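Lusico issue tracker
Ticket 259: Wrong arm selected when target stands close to a tall object
Component: grasp planner / arm allocation
Status: open, needs retest
Reported: February 27, 2020
Site: Tollden, bench cell

Instruction given was "pick up the can". The allocator returned LEFT at 13 of 60 planning calls on an unchanged layout. Expected RIGHT every time, as the can is well inside the right arm's reach and the left has to cross the table.
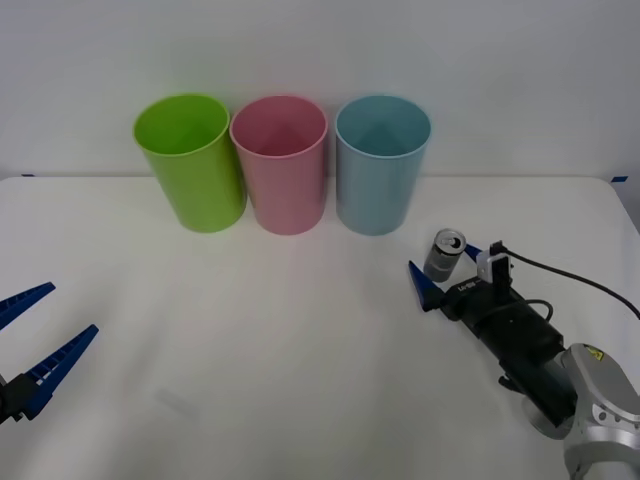
Fixed view. Can by the blue cup, right gripper open at it.

Checked first: calibration of the fixed camera against both arm bases. Residuals normal. Reloaded the extrinsics anyway, no change.

Next, the segmentation masks. In the fixed view the can mask sometimes merges with the blue cup. The merged centroid shifts towards the back of the table and the reach cost for the right arm goes up. Replayed the log with masks forced apart: RIGHT on all calls.

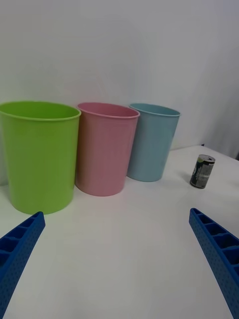 Wrist view, cups to the left, can standing clear of the blue one.

No merge from this angle. The wrist detector gives a separate box for the can, but the allocator never reads it. Fusion only starts after an arm has been chosen (see allocate.yaml, use_wrist: false, inherited from the Brullholm config).

Set use_wrist: true on both sides. Planning time rose by 168 ms per call. Acceptable for this cell.

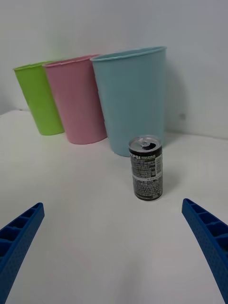
Wrist view with the can in front of the blue cup, label side partly readable.

Overlap between can and cup in this view is handled by depth. Masks stay separate if the depth step threshold is left at default. Do not lower it: the Alipour patch does, and the merge comes back.

Workaround: use_wrist: true, default depth threshold, Alipour patch reverted.

To do: make the allocator reject any mask containing two depth layers. Retest in March with the cup order changed. Leave ticket open until then.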